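The carrot gets its own basket

Nobuhle Masilela has kept vegetables in wire baskets for most of her adult life, and she has strong opinions about it. For many years she managed the fresh counter at Shezi, a small grocery in Jakelberg. Now she gives short evening classes for people who buy good vegetables on the weekend and find them sad and soft by the next one. I met her on a Sunday at four in the afternoon, and we talked for longer than we had planned.

I asked first how she became interested in a subject which most of us do not think about at all.

"I was tired of the garbage bin," she said. "At the shop we had to write down everything we threw away. In one September it was 628 pieces of fruit and vegetables, and we were a small shop. I looked at the list and I thought, most of this was not bad when it came in the door. We made it bad."

Her manager at the time, Zodwa Buthelezi, gave her permission to change the back room. The closed plastic boxes went away and open baskets came in. The next September the list had 386 pieces on it. Mrs. Masilela says she cannot prove the baskets did all of it, as they also began to order smaller amounts. But she believes in them.

The class begins in the same way each time. She puts out mixed produce and asks people to sort it. She does not tell them how.

"Everybody sorts by color or by size," she said. "It looks nice, and I let them do it. Then I ask, which of these grew under the ground? Which has a thick skin? Which one will be the first to give you trouble? And they start to move things again."

Most of the sorting happens on the table, and she likes it that way. A basket is where a thing goes after you have decided about it. Before this, it should lie where you can turn it over and look at all its sides. 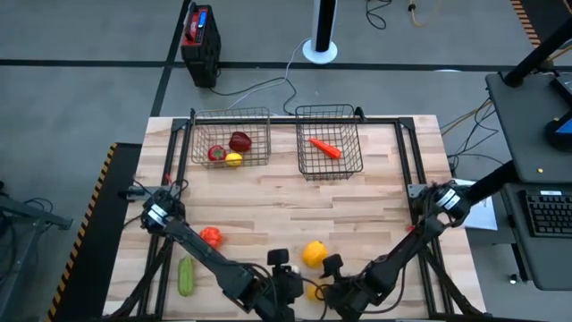 "People are in a hurry to fill the basket," she said. "I tell them, leave it on the wood for a minute. Pick it up. Feel if it is heavy for its size. Look at the place where the stem was. With a tomato, that place is often where the problem starts."

She allows a tomato and a lemon to share one basket for a few days, if there is space between them. A carrot she prefers to keep apart, and at home she does not leave it in a basket for long. It goes to the refrigerator the same evening, in a bag or a box, so that it does not dry out.

"The basket is only a waiting place for the carrot," she said. "I have students who write to me that the carrots became like rubber. I ask where they were. On the counter, in a beautiful basket! Yes, well."

I wanted to know if the kind of basket matters. There are many for sale, and the prices are very different. She uses a rectangular one called the Pernura, which she bought from a shop that was closing, and she has no special feeling for it. What she looks at is the wire. The openings should be small enough that a lemon cannot push itself in and stay there, and the ends of the wire should be turned under. She passes her finger along the whole rim before she buys. If it catches on her skin, it will also catch on a pepper.

"One scratch on a pepper is enough," she said. "You don't see it on the first day."

She also measures the shelf first. Hers is 28 centimeters deep, and she once came home with a basket that was deeper. It stood out over the edge for a whole winter, and her sleeve pulled it down two times.

The question she gets most often is about garlic. Many of her students keep it in the refrigerator, next to the carrots, and are surprised when it grows green shoots. She wants it in a dry place with moving air, whole, with the papery skin left on. She does not wash it. If there is soil on the root end she rubs it with a dry cloth or with her thumb.

"Garlic is very patient," she said. "It can lie next to a pepper or a lemon while you are sorting, this is not a problem. But don't put it in the same closed bag with them, and please don't put it under the potatoes, where you will forget it."

Peppers she buys last and eats first. She presses the side with two fingers, softly, and listens a little. The skin should be tight and shiny. If it begins to wrinkle near the stem she still buys it sometimes, but then it is for the pan the same night. Lemons can wait longer. She keeps a few out in the kitchen where she can see them, and the rest go in the refrigerator drawer.

We spoke also about money. I had expected her to say that the students save very much, but she was careful here. One couple from her spring group wrote down their costs and were happy to find they had spent 70 less over the season. Another woman spent more than before. She had started to enjoy the vegetables and was buying better ones.

"This is also a good result," Mrs. Masilela said, and she laughed.

Before I left I asked her to show me what a new student should do at home on the first evening. She cleared her things to one side and started again with what was on the table.

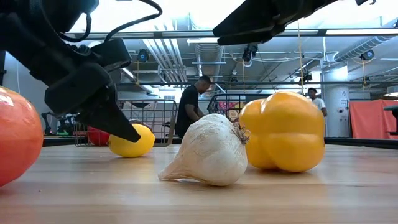

Her steps for the first evening

Take everything out of the bags and put it on a clean, dry table. Don't wash anything yet.

Turn each piece over once. Put to one side what is soft, cut or wrinkled, and plan to cook it tomorrow.

Separate the roots. Carrots go to the refrigerator, and if they have green tops, cut the tops off first.

Put garlic and onions in a dry place with air. Potatoes need a dry place too, but a dark one, and away from the onions.

Put tomatoes in a wide basket in one layer, with the stem side down.

Wipe the empty baskets before you fill them. She uses a cloth with warm water and a drop of Vurnitard soap, and lets them dry completely.

Look again after three days. "Put it in your telephone," she said. "You think you will remember, and then it is Sunday."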